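About Hokuvex

Hokuvex tests grippers and small robot arms for companies that want to put them in kitchens, packing rooms and care homes. We work out of a single-story building in Dolstead. There are 17 of us, most with a background in machine repair.

The company started because of a fault. Our founders were running an arm for a customer, Thibodeau, when the gripper lost its grip signal and kept closing. The force limit was set in the software, and the software had stopped listening. The arm pressed a serving bowl until it broke, and a piece landed near a technician's hand. She was not hurt. The log showed 200 good picks before that one, and no warning.

We wrote up the fault and sent it to the customer the same week. They asked us to check their other arms, and we found the same problem on 6 of them. That became our first contract.

Today most of our work is repeat handling. An arm picks up light household objects and play food, moves them, and sets them down, and we record what the fingers do each time. When a grip fails, we stop, save the log and go through it before the arm moves again. 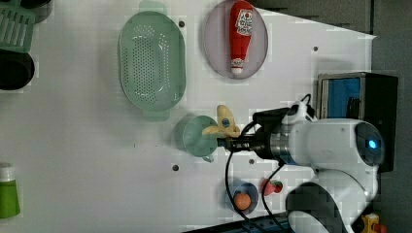
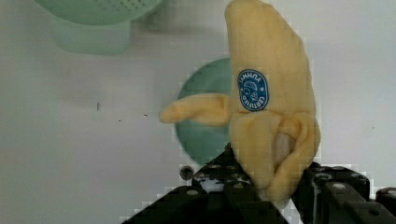

A toy banana in the gripper, over the tabletop and close up.

What happens when a gripper fails a test?
The arm is powered down and tagged, and the customer gets a written report that covers the fault, the settings in use and the last 20 cycles before it. The arm stays tagged until the cause has been found and the same test has been repeated from the start.

Our own record is not clean. Last August we left a stop button wired to the wrong circuit after moving a bench. It cut power to the lights and left the arm running. A second button on the wall worked. We now test every stop button at the start of each shift, and the person who wired it does not sign it off.

Fault reports are kept in Ulance, our in-house logging system. Customers can read every report on their own equipment, including the ones where the mistake was ours.

Visits to the Dolstead building are by appointment. Please wear closed shoes and tie back long hair.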